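Sakard Aneck walking shoes: 400 miles in, and I have opinions

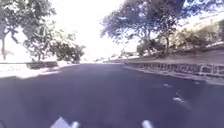 Smooth, dark asphalt, straight ahead, and some nice leafy trees on the left.

So I walk on pavement. I know you're supposed to love trails, and my sister sends me trail pictures all the time, but give me a wide paved road and a podcast and I'm happy for an hour and a half. The trouble is that most of the walking shoes people rave about are made for dirt, and on a hard road they feel like wearing two bricks.

I bought the Sakard Aneck in October after my old Carrascos finally split along the side. They were $176, and I stood in the store for a good long while thinking about that number. The Carrascos were a lot cheaper and I got two years out of them! But Amanuel Tufa at the shop had me jog up and down by the register in both, feeling ridiculous, and I went home with the Anecks.

First week, not great. The heel collar is stiff and it rubbed me raw on the left side (my left foot is a bit bigger, so maybe that's on me). I wore two pairs of socks for a few days and then it just stopped being a problem. If you buy these, do not take them straight out on a long one like I did.

After that, wow. The cushioning is firm but it has some give in the front, and on flat asphalt you get this easy rolling step that I really like. My knees used to complain on the way home and now they mostly keep quiet. The sole is quiet too. My Carrascos slapped.

Things I don't love: the laces are too long and they're that slippery round kind, so double knot them. The tongue slides over to the outside by the halfway point every single time. And they're warm. I go out in the early afternoon when the sun bounces off the sidewalk so hard you have to squint, and by the time I'm back my feet are cooked. There's a mesh version, but the shop didn't have it in my size.

Tread is holding up better than I expected. The outside of both heels is worn smooth, everything else still has its pattern. I did swap the insoles for a pair of Brostley ones at the 195 mile mark, mostly out of curiosity, and went back to the originals after a few days. The Brostleys made the toe box too tight.

They run narrow, so go up half a size if you're between. Mine are gray with a white sole that was white for maybe one afternoon.

Four stars. I'd knock off another half for that tongue if the site let me. I'm planning to wear these until they fall apart, and I'll come back and update when they do.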